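Comparing two sets of finger pads on a hand-held gripper

A hand-held gripper lets you test finger pads without booking time on an arm. You hold the tool, do the task yourself, and the tool's camera records what the arm would see later. The method on this page compares two pad sets, the Mendero fine-grid pad and the flat Skollon pad, on a single job: opening a door, dealing with an object inside, and closing the door again. It takes an afternoon for one pair of pads.

What you need

One hand-held gripper with a wrist-view camera
Both pad sets, with their screws
A head camera, or a second camera looking down at the work
A microwave or small cabinet with a side-hinged door
One light block and one plate
A notebook, or the Trulleo logging sheet if you use it

Step 1. Fit the pads

Fit the first set and tighten each screw by hand until it stops, then a quarter turn more. Close the fingers slowly. The two faces should meet flat along their whole length. If they touch at the tips first, loosen both and start again. A small gap at the root is fine with the Skollon pads but not with the Mendero ones.

Wipe the pads with a dry cloth. Do not use spirit on the Mendero set, as it makes the surface go shiny and you lose grip.

Step 2. Check the camera view

Bring the tool up to the open door and stop before the fingers cross the front edge. Both pads must be in view, with enough of the inside showing between them to judge where the object is.
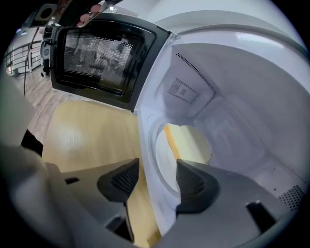
Lock the exposure at this point. If you leave it on automatic, the picture jumps each time the tool goes from the room into the cavity, and the tracking may drop for a moment. We use a gain of 200 and leave it there for both pad sets. Write down whatever value you choose.

Low approaches are harder than they look. The body of the gripper is bulky and will touch the bottom lip before the fingers reach the plate, so keep the wrist up and come in level.

Step 3. Set the start position

Stand where you can reach the door and the plate without moving your feet. Mark the floor with tape if you will be stopping for lunch. Keep loose cables behind you, and make sure the markers on the tool are facing the head camera before you press record.

Azucena Mendoza, who wrote our first version of this test, also asked for a five-second pause with the tool held still at the start of every run - it makes lining up the two recordings much quicker.

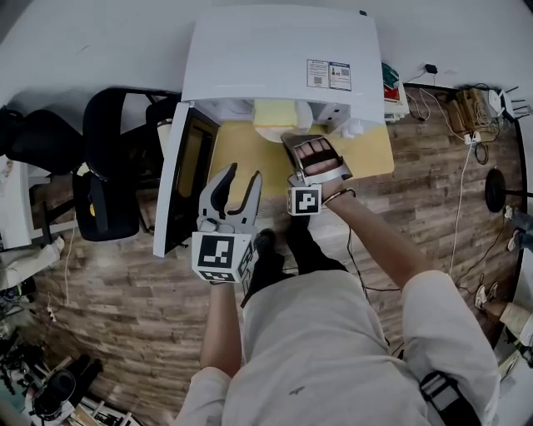
Step 4. Do the runs

Do 75 runs with each set. One run is: open the door, pick up the block, lift it clear of the plate, put it back, withdraw, close the door. Score each run as follows.

2 - clean pick and clean release
1 - block slipped or turned but stayed in the fingers
0 - dropped, or the plate moved

Take a break after run 27 or so and again later on. Tired hands squeeze harder, and that flatters the smoother pad.

Do not change your grip speed halfway through. If you do, throw out the set and begin again.

Step 5. Save and compare

Name the files by pad and run number. Our last session ended on file 841, so we now start a new folder for each pad. Load both folders in Marchuk, trim the pause from each run, and plot score against finger opening at contact.

Look at the 1s before the 0s. Drops are often the operator's fault, but a block that turns in the fingers nearly always comes from the pad. If the two sets score the same, repeat the test with a heavier block before choosing.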